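Gallery: Sandwich handling at the Willance bench

Posted 24 Nov 2023
Text and layout: Ignacio Palacios

Willance is the food-handling bench at the Arrieta production kitchen. It was set up to collect demonstrations of light kitchen tasks using hand-held gripper tools, with the aim of moving part of the cold assembly line to automated pick and place. This page covers the sandwich work. It is intended for kitchen staff on both shifts and for the Madedau site, which is due to set up its own bench.

Background

The cold line at Arrieta assembles filled buns for workplace catering. Until October, all transfer from the assembly board to the plate was done by gloved hand. Transfer is a low-skill step with a high repetition rate, and it was the step staff most often nominated when asked what they would give up. Filling and closing the bun were nominated least often. Those steps stay manual under the current plan.

An operator works the gripper tool by hand and performs the task at normal speed, or as near to it as the tool allows. The recording is then reviewed, labelled and either accepted or rejected. The acceptance target for this task is 200 recordings. At the close of the last session the count stood at 168 accepted and 39 rejected.

The grip

A filled bun is a poor object for a rigid gripper. The crust yields, the filling shifts under side load, and leaf greens extend past the edge by an amount that differs from one bun to the next. Operators are asked to approach square to the bun, close slowly and stop at first firm contact. Further closing force compresses the bread and does nothing for the hold.

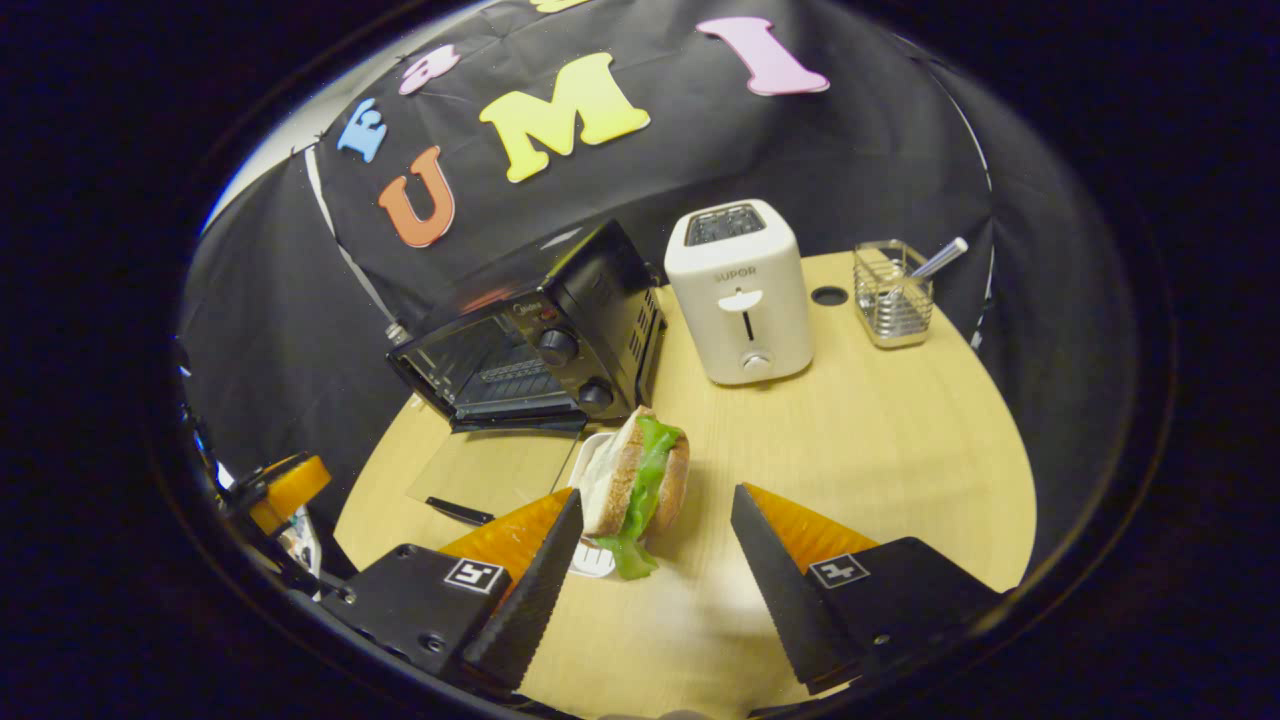
Serrated fingers with orange pads behind them, at the sandwich. Green lettuce hanging past the bottom of the bun, white plate or tray beneath, toaster oven and two-slice toaster further back on the table.

The square black-and-white markers on the finger mounts are used to recover finger position from the recording. They need to stay clean. Sauce on a marker is grounds for rejection, and wiping down the mounts is now part of the changeover routine, along with the usual bench sanitising.

What changes on the floor

The roster has been altered in one respect. Each shift now releases 2 people from the cold line for bench work, in rotation, and the hours are paid at the normal rate. Operators who have done a rotation report that the tool is tiring on the wrist before it is tiring on the back, the reverse of line work. Rest intervals have been shortened and made more frequent as a result.

Labelling is the less expected change. Reviewing was to be handled off site by Pridari, but their reviewers could not reliably tell an acceptable bun from a damaged one. Line staff could, and the accept or reject decision has been moved back to the kitchen. Pridari keeps the file handling. A position description for the reviewing role is in draft – classification and pay point are still being discussed with the union delegate.

No positions on the cold line have been removed. The transfer station will be reassessed once an automated unit has been trialled alongside manual transfer for a full ordering cycle.

Notes for Madedau

Brief operators on the closing action before they pick up the tool. Most early rejections at Arrieta were for crushed bread.

Log the bun type with every recording. Results for one type should not be assumed to hold for another.

Questions about the bench or the roster go to Ignacio Palacios through the Arrieta kitchen office.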